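Mosari 134 folding worktable: three months in a shared workshop

The Mosari 134 is a folding worktable with a pale top, steel legs and a published width of 134 cm. I bought mine from Lightfoot in July to replace a trestle that had developed a permanent sag. It has been in daily use since.

Assembly took 16 minutes. The legs arrive attached and the only fasteners are four bolts for the cross brace. The supplied hex key is soft and rounded off on the third bolt, so use your own.

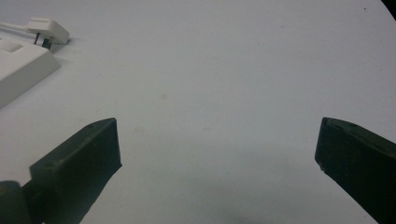
Flatness was checked with a straightedge along both diagonals. The centre was low by less than a millimetre, and it has not moved under a 10 kg static load left on over a weekend. Lateral stiffness is weaker. With the brace fitted there is noticeable sway along the long axis when filing or sanding, and tightening the bolts further made no difference.

The surface finish is better than the price suggests. It is matte, so there is little glare under overhead lights, and pencil comes off with a damp cloth. Permanent marker needs isopropyl and leaves a faint ghost. Solvent adhesive dulls the coating within seconds – keep a mat handy.
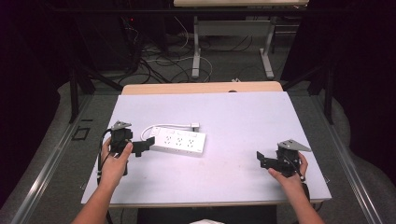
The tabletop in use, with a white power strip near the centre-left.

There is no cable port or tray. Sikidex sells a clamp-on tray that fits the rear edge, though the clamp fouls the leg hinge if mounted near either end. The older Uvolville table has a grommet as standard and costs slightly more, but its top is glossy and its feet are not adjustable.

The Mosari's feet have 10 mm of travel, enough for our floor. The plastic caps work loose and need checking whenever the table is moved. Folded, it stands upright without support.

Rating: 4 out of 5. One mark off for the sway.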